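Search this site... Go

Glassware and racks: gallery

Posted March 21, 2025

Larkton is our small page about washing up, and most of what goes on it is plain household stuff. This gallery covers dishwasher racks, how glasses sit in them, and the tiled corner with the dolphins that several readers wrote in about last August. There are now 288 pictures in the full set, sorted by room and by what is being washed.

A few notes before the pictures. Glasses go in upside down, always, and towards the back if there is room. Bowls can wait until the glasses are settled. We use the same order at home and in the Brurkow kitchen, where the bench is shorter and everything has to be put down somewhere first — usually right in front of the rack.

If your own rack is wire with a plastic coating, check the tips of the tines once in a while. Ours started to go at the corners, and the grey colour hides it well. The Abreu pages have a longer piece on touching them up.

Dolphins and rack
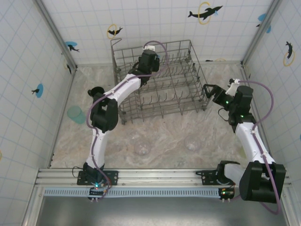 Grey wire rack on the marble-patterned floor, tall handle at the rear left corner. 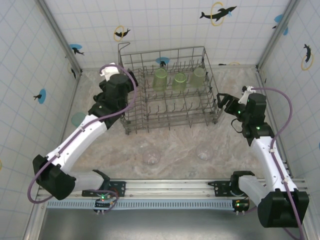 Three green-tinted glasses upside down at the back, front half still free. Two clear bowls are in front of the rack, with a teal-green dish over at the left.

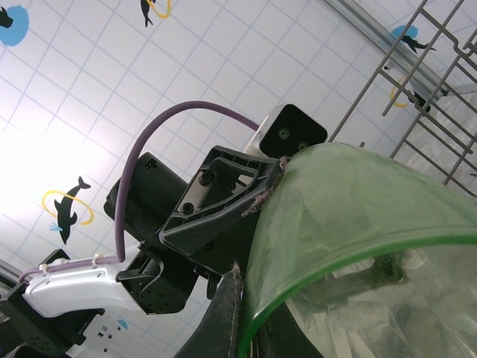
Dolphins and yellow rings on the tile grid, with the grey rods of the rack at upper right.

Next gallery: Holtus cupboards

Shelves, hooks and a good many mugs. The Holtus set has 83 pictures so far and the last of the pantry ones will go up once they are labelled. Plates are on the second page, lids and odd containers on the third.

159 shares | 6 comments

We use cookies to remember your settings. By continuing to browse you accept our use of cookies. OK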